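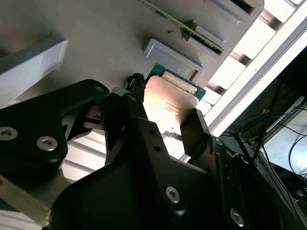

Home | Guides | Desktop | Processor | Next

3. Fitting the processor

Caution: Switch off the computer and pull out the power cord before you begin. Touch only the edges of the processor.

1. Open the lever of the socket completely.
2. Find the corner mark on the processor and the same mark on the socket.
3. Lower the processor straight down. Do not push it.
4. Close the lever.

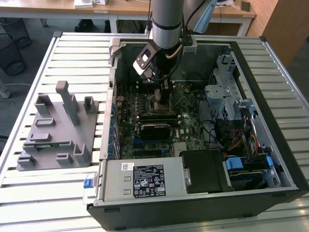

Step 5 is the check of the cables. Before you put back the side panel, please lay the case on its side so you can look at the whole board from above. The yellow, red and orange power cables should stay near the corner, as they do here, and leave the socket area free.

Note: Keep the old processor in the Curnel tray. Questions about this section go to Sandra Tunstall at Atorico.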